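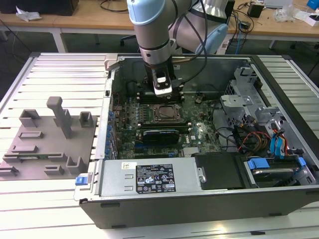
Vilho Tikkanen asked, at the first review of this project, why a group of students should spend a term on the inside of an old office computer when a new one could be bought and used until it failed. His comment was entered in the minutes and is repeated at the head of this report because it set the direction of the work. The group agreed that the question deserved a written answer, and sections 2 to 5 attempt to give one.

## 1. Background and purpose

The Kuusisto project concerns the internal layout of desktop tower computers and the effect of that layout on repair and parts recovery. It was carried out at the Birside workshop under the supervision of Eino Valtonen. The student members were Babatunde Lawal, Ilari Kettunen and Oona Lappalainen.

The purpose was to establish which parts of a typical tower can be reached once the side of the case is open, which parts are blocked by others, and in what order a person new to the task should be taught to approach them. The results are intended for the first-year hardware course, which until now has relied on printed diagrams of a machine the school no longer owns.

## 2. Materials and workplace

The towers came from the Tresberg office clearance. All work was done with the case lying on its side, so that the motherboard faced up and no part had to be held against its own weight. The worktable has a slotted aluminum top.

Hand tools were limited to two screwdrivers and a plastic pry tool. Ms. Lappalainen kept the written log. Screws were stored in labeled cups, one cup for each stage of work - a practice the group recommends to later classes without reservation.

## 3. Layout of the case

The motherboard takes up the middle of the case, with the expansion slots along one side and the power supply stretched across the bottom. The graphics card lies across the board below the processor. In our log it was the part most often named as being in the way, although it comes out quickly once its retention has been released.

Blue plastic is used on several of the parts meant to be handled, among them the brackets that hold the hard drive. Mr. Kettunen noted that first-year students tend to look for screws first and colored latches second. The course handout should point out the latches before any tool is picked up.

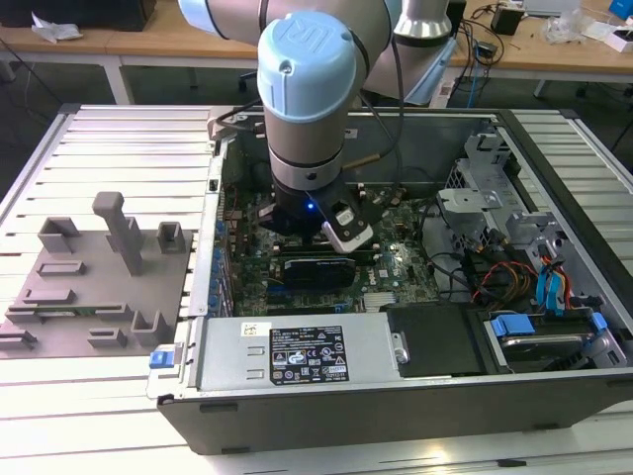 *Figure 2. Dell tower with the side panel removed, expansion card and power supply in place.*

The power supply has a black specification label with white print. Students were required to copy the ratings from the labels into the log before any unit was disconnected. This step was skipped on 9 occasions during the term, mostly at the end of a session, and the missing values had to be recovered later.

## 4. Processor and memory

The processor was treated as a separate unit of study. It sits under a metal bracket that is released by a thin wire lever, and the group found that written instructions served poorly at this point. Two members read the same paragraph and moved the lever in different directions. The revised handout uses shorter steps and asks the student to stop and check after each one. 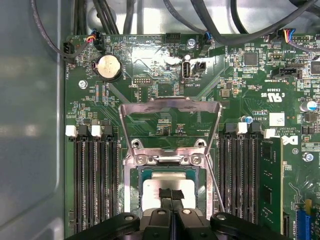

Memory modules gave less trouble. The slots stand beside the processor socket and have a latch at the end, and the motion needed to free a module was learned within one session by every member. The group did find that students pulled at one end of the module before the latch was fully open. Mr. Lawal proposed that memory be taught first and the processor last, and this order has been adopted in the draft course plan.

The coin-cell battery should also be covered in this unit. It was left out of the first draft by oversight.

## 5. Findings

Access to the main parts of the tower is good, provided that the work follows a fixed order. Cables were a greater source of delay than fasteners. Several sessions were lost to tracing drive cables that had not been marked before removal - the log records 28 such entries.

In reply to Mr. Tikkanen, the group holds that the older towers are worth keeping for teaching. The parts are large and easy to reach, and a damaged board costs the school nothing.

## 6. Remaining work

The handout is to be tested with a new class in December. Masking tape and a marker for cable labels should be added to the standard tool set before then. The Plerkley storage room must also be cleared of empty cases, and Mr. Valtonen has agreed to arrange for their collection.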